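Home | News | Facilities | Archive | Contact

Reading time: 3 min

Compressed air: what the leak survey found

The leak survey of the Trudeo building finished on Friday. The method was ultrasonic, with a handheld detector walked along every header, drop and hose reel on both floors, and the compressor room done last. Sequeira did the walking and tagging. Each leak has a numbered yellow tag with a size class written on it. Please leave the tags in place until the repair has been signed off on the sheet in the compressor room.

The survey logged 41 leaks. Most are at the drops, in the last yard of piping before the point of use: push-in fittings, worn quick couplers, filter bowls with a hardened O-ring, and drain valves left cracked open. The welded main header is tight. Two flanges on the older branch weep slightly and will be done at the November shutdown, when that branch can be isolated.

Total leakage comes to 80 cubic feet per minute at normal header pressure. The figure comes from a load test on Sunday night with all production valves shut, timing the compressor between its load and unload points. The detector readings add up to somewhat less. Ultrasonic size classes are coarse, and a few leaks behind the paint line cabinets could be heard but not reached.

Running hours matter here. The compressors stay on over weekends to hold pressure for the dry sprinkler system and the dampers, so a leak costs the same at 3 a.m. as it does on first shift. The small standby unit by Nodis could carry that duty alone if the leakage were halved. At present it trips on high temperature after a few hours.

Repairs are split by class. Class A tags are being done now, by area, during breaks. Class B tags go on the normal maintenance list. Class C tags are mostly threaded joints that need to be taken apart and resealed, and they will wait for the shutdown. Thread sealant is the anaerobic paste in the stores cage. Tape is no longer used on anything upstream of a valve - shreds of it were found in two of the solenoid valves opened last spring.

Budget for parts is $2,208, covering couplers, bowls, seals and 200 feet of polyurethane tubing to replace the cracked runs. The couplers are the Rernus safety type, which vent before they release. They don't mate with the old plugs, so an area has to be changed over all at once, including the blow guns.
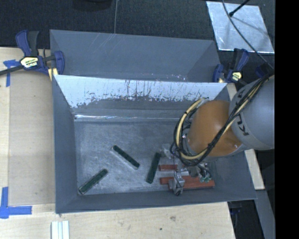 Sequeira would like the header pressure lowered before any more couplers are bought, on the grounds that every leak shrinks with pressure and the setpoint was raised years ago for a press that has since been scrapped. The facilities group agrees in principle. A logger will go on the farthest drop for two weeks first, to see how low the pressure falls at peak demand. If there is margin, the setpoint comes down in small steps, one per week.

Report new leaks on the usual form, with the drop number.

We use cookies to remember your settings. Accept | Manage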